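Notes from the simulation bench

Those of you who stopped by the open house in June will remember the gear board, because most of you had a go at it with the joystick and a good number of you said some unprintable things about it. It has been keeping us busy ever since, and now that we have a result we half trust, I promised Bautista Arancibia I would write it up for the newsletter before he goes off to start on the next thing.

The question was a simple one, at least when we first wrote it on the whiteboard. If a policy learns entirely in simulation, and looks at the world only through the wrist view, how much does it matter what the light is doing? Our old simulator, Kutus, gave everything the same soft, even light, and policies trained in it were lovely to watch right up until the moment we changed a lamp. So Bautista built a second setup, which he named Dindard (please don't ask me, I did ask him, and I'm no wiser), where the lights, the reflections and the color of the work surface are all drawn fresh at the start of every episode. Some of the draws are gentle and some are frankly a bit much, with patches of peach and taupe thrown over a tabletop so pale that it nearly glows, and the policy has to find its way to the gears all the same. 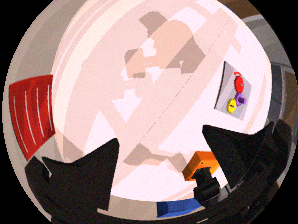
Ojala wondered whether we weren't just making the pictures ugly and calling it a method, and whether a plain brightness and contrast shuffle on the old images wouldn't have bought us the same thing for a lot less rendering time. It's a fair question and it deserved a proper test, so we ran one. We took three policies of the same size, trained them for the same number of steps, and gave each one 100 episodes under lighting that none of them had met before. The policy from plain Kutus finished 19 of them. The one with the brightness and contrast shuffle finished 37, so there was certainly something in the idea, and the Dindard policy finished almost 80.

Now, before anybody gets carried away (I did, for an afternoon), all of this is still simulation, tested in simulation. Most of the failures that remain have very little to do with light. The fingers get to the right place and then close a touch too early, and the gear tips as it comes away. We have a hunch that our contact settings are too slippery, and Bata is going through them one at a time, with more patience than I could ever manage. After that comes the real arm, and I'll report back on how it goes, good or bad.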